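Section 7: Washing and Drying the Rakmont Carry Bag

Your Rakmont folding cart comes with a fabric carry bag, which will get dirty long before the cart does. The cart can be hosed down in the driveway. The bag would like a little more attention.

Before you start

Empty the bag. Empty it again, this time including the inside pocket. Our returns desk in Mirnalton keeps a jar of the house keys, lip balms and parking tokens that owners were sure they had taken out.

Remove the stiffening board from the base. It slides out through the slot at the short end. If it won't slide, you are at the other short end.

Caution: Do not wash the board. It is pressed cardboard and will turn into oatmeal.

7.1 Washing

1. Shake the bag out over a trash can or over grass you don't care about.
2. Close the zipper and fasten the hook-and-loop tabs. Open tabs will attach themselves to the nearest sweater and stay there.
3. Turn the bag inside out. Yes, you have just closed the zipper. Leave a gap of 3 inches and pull the fabric through it. We have received letters about this step and it remains the step.
4. Wash on a gentle cycle, cold, with a small amount of mild detergent. No bleach and no fabric softener. Softener strips the water-resistant coating and leaves you with a bag that smells like a meadow and leaks like one.
5. Skip the fast spin.

Note: Ballpoint ink does not come out. Neither does beet juice. Owners of the Sandberg model, which has the pale lining, may wish to sit down before reading this note.

7.2 Drying

1. Turn the bag right side out and pull the seams straight by hand.
2. Hang it by both handles, out of direct sun. Hanging it by one handle gives you a bag with one long handle.
3. Leave it until the base seam is dry to the touch. This seam is always last and always later than you'd like.

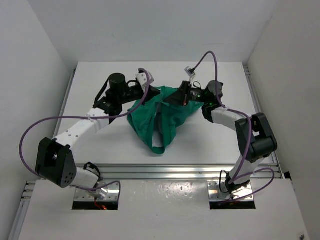
4. Slide the board back in with the printed side down. The printing is our part number and a reminder not to wash the board.

Caution: Do not tumble dry or iron. The coating melts well below the lowest setting on most irons, and your iron will remember it for years.

7.3 Restoring the coating

If rain soaks in where it used to bead, apply a spray-on fabric treatment outdoors and let it cure overnight. Any brand made for tents will do. The Privus rain cover (part 31, sold separately) is uncoated and needs no treatment, only forgiveness.

7.4 Storage

Fold the bag loosely along its original creases, if you can still tell which ones those are, and keep it somewhere dry. For replacement boards, order part 76. Most people who skipped the first caution order two.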